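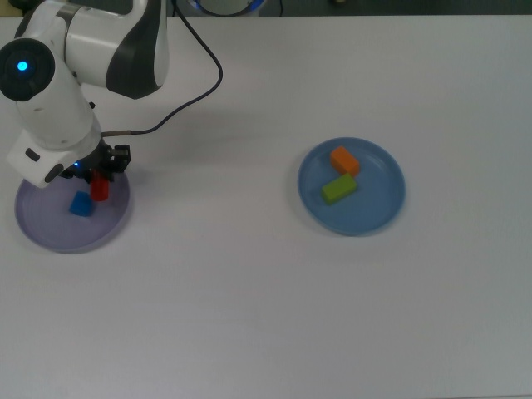

4.2 Does the sorting task tell us anything?

Reports of arms set up in garages and shared workshops tend to lean on one kind of evidence: a tabletop, a few colored blocks, and a success rate. Our own setup at the Penrose workshop is no different, and we want to be plain about how little that evidence supports before giving the rates in Section 4.3.

The task is to move blocks between two plates on a white table according to a spoken or typed rule. Figure 2 shows one moment of a trial, with the red block held over the lavender plate, where the blue prism already lies, and the orange and green blocks on the blue plate to the right. It is an easy picture to like. It is also close to the best case for any color-based method. The blocks differ strongly in hue, the tabletop is plain, and a wide gap separates the plates, so a placement error that would be fatal on a crowded bench still lands inside the rim.

Mazurek has argued within our group that this does not matter, on the grounds that a home build should first be shown to work at all. We accept the point for the wiring, the mounting and the Bondevow control software, all of which failed often enough in the early weeks to make a simple test useful. We do not accept it for the learned part of the system. A policy trained on 3,000 recorded moves at one table, under one set of lights, has had every chance to memorize the table.

To check this, Lihua Hao reran the trials on 28 new layouts in which the plates were brought closer together and turned to positions absent from the training set. Nothing else was changed. The drop was large (Table 3), and most of it came from the release and not the grasp. The arm would carry the right block toward the place where the plate used to be and correct late or not at all. We had earlier described the same policy, in a workshop handout we now regret, as "following the plate."

Cost claims deserve the same doubt. The parts list circulated with the Ulerex build notes gives a total that leaves out the workshop's own tools, the table, and the hours of people who already knew what they were doing. Ours would look just as good if we did the same. Two of the cables were replaced during the build, one of them after it caught on the bench edge, and the second mounting plate was cut on a Rustar mill that few homes have. We therefore report labor separately and make no claim that a newcomer could repeat the work over a weekend.

A fair objection is that a still such as Figure 2 was never meant to prove anything. Perhaps so, but readers do take such figures as proof – we have done it ourselves when reading other groups' papers – and a block in a closed gripper says nothing about where it will end up. For that reason the rates below count only blocks found resting fully inside the correct plate at the end of a trial. Blocks leaning on the rim were scored as failures, including those that a person watching would probably have forgiven.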